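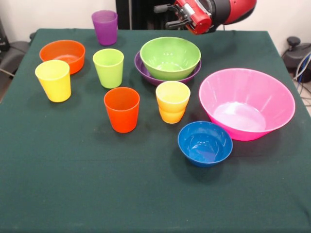

Figure 1. The arm over the table with the cups and bowls set out on the green cloth.

Table Clearing with a Low-Cost Arm: Project Report
Kuldeep Maurya
Built at the Tosent shared workshop

1. Goal

The goal of this project was to get a small robot arm to sort plastic tableware by type. Cups go in one stack and bowls go in another. I picked this task because it needs two skills that my earlier pick-and-place project did not: grasping a thin rim, and putting one object inside another without knocking it over.

I set myself a parts budget of 800 dollars, not counting the computer, which I already had. I did not try to make the arm fast. I wanted it to work on a normal table with objects you can buy in any store.

2. Hardware

The arm is mounted on a black pedestal at the back of the table. The segments are red with black joint rings. I bought the joints as a used set and assembled them over two weekends. The first time, I put the third joint in backwards and had to take half the arm apart again.

The gripper has two parallel fingers with black pads. I went through three pad materials. Bare plastic slid off the cups. Foam tape held well but tore after a day. The pads on it now are cut from rubber sheet, and they have lasted since January.

Power comes from a bench supply made by Voltumis. The cables run down the side of the table to the floor. I had them across the back at first, but the elbow caught them when it folded.

3. Table and objects

The objects are cups and bowls in bright solid colors. All the cups have the same tapered shape, so one grasp setting covers every cup. The bowls were harder. The pink one is wide and flared, the blue one is small and deep, and the orange one is shallow. Each needed its own approach height.

The plastic is glossy, and the rims give bright highlights under the workshop lights. This caused more trouble than I expected and is covered in section 5.

The cloth is dark green. I tried the bare table top first, but it reflected the overhead light and the program took the reflections for bowls. The cloth fixed that. The one drawback is that the lime-green pieces are closest to it in color, and they were missed more often than the others until I changed the thresholds.

Some runs start with pieces already nested. In Figure 1 the lime-green bowl is inside the purple bowl, and a yellow cup is inside an orange-yellow one. A nested pair counts as one object when it is picked up from the outside.

4. Software

The program has three stages. The first finds colored regions and decides whether each one is a cup or a bowl. The second picks a point on the rim. The third plans a path to that point from above and closes the gripper.

I named the program Umine. It is written in Python and runs on a laptop next to the table. The cup-or-bowl decision uses a small model trained on 2,000 labeled crops that I took and labeled myself. Labeling took longer than training.

For the path planner I used a fixed height for all sideways moves. It is slow but it never swept a cup off the table once I set it above the tallest stack.

5. Problems

Glare: A bright spot inside a bowl was sometimes picked as the rim. I now throw out any point that is too far from the outline of the color region.

Overlap: When a cup stands in front of a bowl, the two outlines join. Yellow in front of orange was the worst case, so the program now takes the front object first and looks again before choosing the next one.

Cloth: The fingers pinched the cloth twice when reaching for a low bowl. The second time, everything slid toward the pedestal. I raised the lowest allowed height by a few millimeters and clipped the cloth under the table.

Drift: The base joint loses its zero position after a long session. I rehome it before every set of runs.

6. Results

I ran 100 trials, each with one object to pick and place on the correct stack. The arm completed 70 of them. Cups did better than bowls. Most of the failed trials were bowls that slipped while being lifted, usually because the fingers closed on the slope of the wall below the rim.

Nested pairs were left out of the count. I tried a few, and the inner piece stayed in place as long as the lift was straight up.

7. Next steps

I want to add a sensor to the gripper so the program knows when it has missed. Right now it carries on with empty fingers and goes through the whole placing motion. I also want to try clear cups, which will need a different way of finding the rim.

The workshop is open late on Wednesday, and the remaining bowl tests will be done then. The code and the labeled crops are on the workshop drive in the folder named Lục.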